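Vormachen statt programmieren: Wie Kivstead Greifaufgaben aufzeichnet

Im Projekt Condgate zeigen Menschen einem Roboter Handgriffe aus dem Haushalt. Elfriede Buschmann leitet bei Kivstead die Datenerhebung und hat uns am 29. Mai-Protokoll entlang durch den Ablauf geführt. Die Aufnahmen entstehen in möblierten Küchen, an gewöhnlichen Esstischen. »Wir bedienen den Greifer von Hand und führen ihn so, wie später der Arm greifen soll«, erläutert Buschmann. Eine Aufgabe werde in der Regel 40-mal vorgeführt, jeweils mit leicht veränderter Ausgangslage.

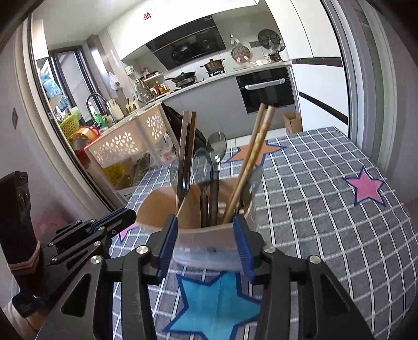

Handgeführter Greifer am Besteckbehälter. Die blauen Polster liegen am unteren Teil an.

Besondere Aufmerksamkeit gilt nach ihren Worten dem Ansatzpunkt. »Ein hoher Behälter mit Löffeln und Stäbchen verlagert sein Gewicht, sobald man ihn kippt. Wer ihn vorführt, muss sich für eine Höhe entscheiden und dabei bleiben.« Neue Mitarbeitende üben deshalb zunächst 12 Stunden, bevor ihre Vorführungen in den Bestand übernommen werden. Dieser umfasst seit Mai 2550 freigegebene Sequenzen.

Als anspruchsvoll gelten durchsichtige Gegenstände. »Beim Kunststofflöffel sieht die Kamera das Muster der Tischdecke durch das Material hindurch«, sagt Buschmann. Auf die Frage, ob eine einfarbige Unterlage nicht zweckmäßiger wäre, verweist sie auf die spätere Verwendung: In Privathaushalten finde man gemusterte Decken ebenso wie blanke Tischplatten.
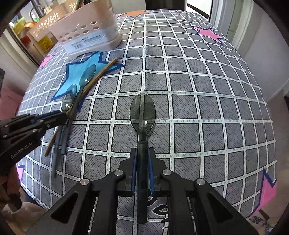 Transparenter Löffel zwischen den Greiffingern, links ein zweiter Greifer über weiterem Besteck.

Für Aufgaben mit zwei Greifern gelten eigene Vorgaben. Die Bewegungen werden vorab abgesprochen, Korrekturen während der Vorführung sind zulässig und bleiben in der Aufzeichnung erhalten. »Ein nachgefasster Griff ist für uns kein Ausschuss – daran lernt das Modell, wie man eine ungünstige Lage behebt.« Verworfen werde eine Sequenz erst, wenn die Zeitstempel beider Geräte voneinander abweichen.

Die Auswertung übernimmt der Projektpartner Dundevis. Dort sollen als Nächstes 16 Aufgaben rund um das Einräumen von Besteck auf einen fest montierten Arm übertragen werden.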